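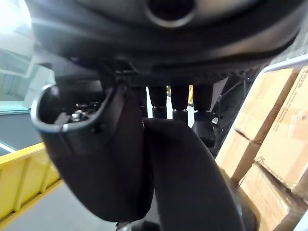
## Boxes and packing: common queries

Applies to all outgoing cartons from the Cletaldale store. Last revised in February by Bushra Mughal. The previous sheet referred to the old Gudmont carton sizes and should be thrown out.

### Which box sizes are in use?

Two: the Gudmont S and the Gudmont L. The medium was dropped when the shelving was respaced. Orders that used to go in a medium go in an L with extra fill, or in two S boxes if the contents are heavy.

### How do I choose between S and L?

Go by weight first and volume second. Books, tins, hardware and anything dense go in an S even when an L is free. Textiles, lampshades and other light goods go in an L. Mixed orders follow the heaviest item.

### How much space should be left around the contents?

Leave 2 inches on every side for anything breakable, including top and bottom. Soft goods need no clearance. If the item can't be centered with that much space around it, move up a size.

### What fill is allowed?

Crumpled kraft paper or the Cumel paper pads. Loose foam pieces are no longer stocked. Used paper is fine if it is clean and dry - newsprint is not, as the ink transfers to pale fabrics.

### How should the bottom be taped?

Close the short flaps, then the long flaps. Run one strip along the center seam and carry it down each end wall by the width of your hand. Add a second strip across each end for L boxes. Do not interlock the flaps in place of tape.

### Can I reuse a box?

Yes, provided that:

- all four vertical corners are square and uncreased
- the flaps fold on their original score lines
- old labels and barcodes have been removed or fully covered
- there is no staining or softness in the board

A box that fails any of these goes to flat recycling. It can still be cut down for dividers first.

### How high can packed boxes be stacked?

L boxes, four high. S boxes, five high. Align the corners vertically, since most of the strength is in the corners and very little is in the middle of a panel. Column stacking is preferred for anything staying overnight. Mixed stacks have L at the bottom.

### Where does the label go?

On the largest side panel, upper right, clear of the seams. Contents labels go on one end as well, so a box can be identified when it is shelved lengthwise. Nothing is written on the top. Tops are covered as soon as another box arrives.

### How many flat boxes should be kept ready?

The reorder point is 200 flat for S and 68 for L. Deliveries from Ghauri take roughly 2 weeks. Enter the count in the stock sheet when a bundle is opened, using the size printed on the bundle wrap.

### The board feels limp. Is it still usable?

Probably damp. Stand the flats on edge in the dry room with gaps between them and check again the next morning. If the panel still bows when held by one corner, recycle it. Bundles should be kept off the concrete at all times - a pallet or a pair of battens will do.

### Two items rattle after closing. Reopen or send?

Reopen. Slit the center tape only, add fill from the top and retape over the cut. Give the box a short side-to-side shake before it goes back on the stack.

### Who approves an exception?

Mārtiņš Luik for oversize or overweight cartons, Bushra Mughal for everything else. Write the initials of whoever agreed next to the contents label.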